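Home About us Rooms Minutes Notices Contact
Print this page E-mail this page

Pramstead House Residents' Group
Minutes of the meeting on the shared kitchen

Held in the Endau room, April 13, 2025
Present: 21 residents. Apologies were received from two households on the upper floor.

1. Minutes of the last meeting

The minutes of the December meeting were read and accepted with one correction. Under item 4 the word "freezer" should be "fridge". The freezer was never discussed.

2. Matters arising

The new key for the bin store has been cut and hangs in the hall. The question of bicycles on the back stairs was moved to the next meeting, as the people who had raised it were not present.

3. Money

The kitchen fund stood at 647 pounds before this spring's purchases. The rail and the baskets, ordered from Drudatard, cost 135 pounds together with delivery. A second quotation, from Rusu, was for 307 pounds and included fitting. The meeting was satisfied that the cheaper offer had been taken, although one resident remarked that fitting it ourselves took a whole Saturday of two people's time. The fund now stands at 512 pounds.

It was asked whether the group could pay back a resident for washing-up liquid and cloths bought in winter. Agreed, if the receipts are given in before the end of the month.

4. Tidying of the kitchen

There was a long discussion about the worktop. Several residents said that it is used as a place to leave things, and that the person who wants to cook must first clear away what others have left. It was also said that some households cook late, and it is not reasonable to expect that everything is put away at once. The following was agreed:

- Worktops are to be cleared and wiped after each use, at the latest before going to bed.
- Post, keys and shopping bags are not to be left in the kitchen.
- Food without a name goes on the lower shelf of the fridge and is thrown away after one week.

A proposal to make a weekly rota was voted on and did not pass. It can be brought again in the autumn.

5. Wire baskets

The wall baskets were discussed next. Most residents find them useful, but it is not clear to everybody what belongs in them. It was agreed that the upper basket is for sponges, brushes and cloths, and the lower one for small things which are used daily, such as pegs and bag clips. Glass jars and bottles are not to be put in either of them.
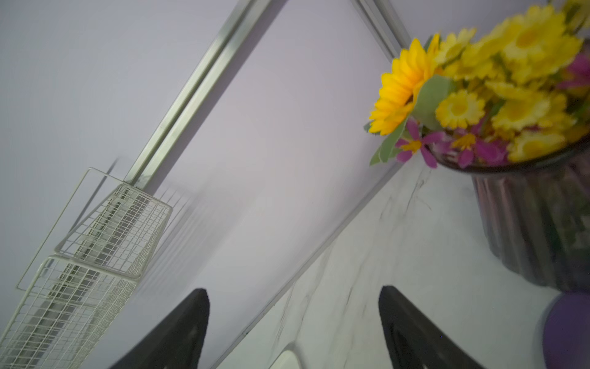

Item 5: white wire basket on the metal rail, above the marble-patterned worktop.

One resident asked for a third basket for onions and garlic. Others were of the opinion that these should stay in the cupboard – the smell was mentioned – and no decision was made. The price of one more basket will be asked from Drudatard and reported at the next meeting.

It was further noted that the wire should be cleaned with a soft brush and warm water only. Scouring powder must not be used on the rail, nor on the worktop.

6. Any other business

a) The extractor fan is loud. The landlord's office will be written to again.

b) Two large pans are missing from the bottom cupboard. Residents are asked to look in their own kitchens, without any blame.

c) A resident offered a set of soup plates to the house. Accepted with thanks.

7. Next meeting

The date will be put on the notice board in the hall. Points for the agenda should be handed in one week before – in writing, please.

The meeting was closed at ten minutes past nine.

Print this page E-mail this page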